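Workshop notebook – 21 February 2019

Subject: hide glue for the Sowerby chairs, second round of tests

Picked up where we left off in November. The old batch from the tin was no good. It smelled off as soon as the lid came up and it wouldn't gel in the fridge overnight, so I threw it out and started again with fresh granules from Kindano. Wrote the opening date on the bag this time.

Mix

Soaked 100 grams of granules in 154 grams of cold water. That is a little thinner than what Cor uses for rubbed joints, but the chair rails need some open time and the shop was cold this morning. Left it two hours, until the granules had swelled and there was no free water on top. Warmed it in the double boiler and held it at 60 C. The thermostat on the pot still reads high, so go by the glass thermometer and ignore the dial.

Strained it once through a paint filter. A few lumps, nothing serious. It ran off the brush in a steady string and broke into drops near the end.

Samples

Made six lap joints in beech, offcuts from the back rails. Three were planed and glued straight away. The other three I toothed lightly with the old blade first. Warmed all the pieces on the radiator shelf before gluing except number four, which I forgot. It went together cold and I could feel the glue grabbing before I had the clamp on. Leaving it in the set, marked C.

Clamped everything by 10:30. Squeeze-out was even on one, two, five and six. Number three was a bit dry on one side, probably my brushing. Cleaned up with a damp rag after the glue had gone rubbery, which takes longer than you want but saves a lot of scraping.

The loose chair

Took the first of the Rostlow side chairs apart while the samples sat. Somebody has been into it before with white glue, at least on the front left leg. The other three joints came apart with warm water and a syringe, a little patience and the rubber mallet. The front left did not. Tried vinegar on it, wrapped it in a wet cloth and plastic, and will look again tomorrow. If it's still holding I would like to try steam before anyone gets the saw out.

The tenons are in good shape apart from one with a split along the lower shoulder. The mortises are full of old glue. Scraped two of them clean and got a fair amount of brown crust out. Do not sand these – we lose fit every time someone does, and they are already on the loose side.
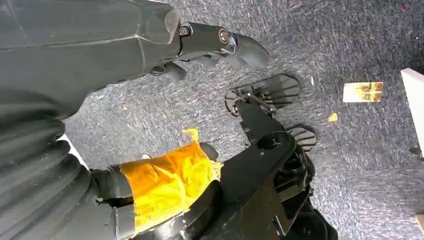 Things to sort out

The clamp pads are finished. The cork is coming off most of them and two left marks on sample five. Ordered leather from Dastport, enough for the whole rack with some left over.

The 500 gram scale drifts when it is near the heater. I weighed the same dish three times and got three answers, so I moved it to the shelf by the door and it settled down. Please leave it there.

Humidity in the back room was 70 percent when I came in. Too high to leave the chair parts standing overnight, so I brought them up front and stacked them on battens. The dehumidifier tank was full again. It needs emptying at night as well as in the morning.

Cor Lambrechts wants to try urea in the glue to slow the gel. I would prefer to see how this mix does without it first. If the toothed samples are no stronger than the planed ones we can drop that step and gain some time, and then the additive may not matter. He has done more chairs than I have, so if he wants a parallel set he can have the rest of the beech.

Tomorrow

Leave the clamps on until noon. Label the samples on the end grain in pencil, the tape came off last time. Break tests no sooner than Monday, cold one included. Check the front left leg. Glue left in the pot went into the fridge in the jar with the blue lid, good for a week if it isn't reheated more than twice.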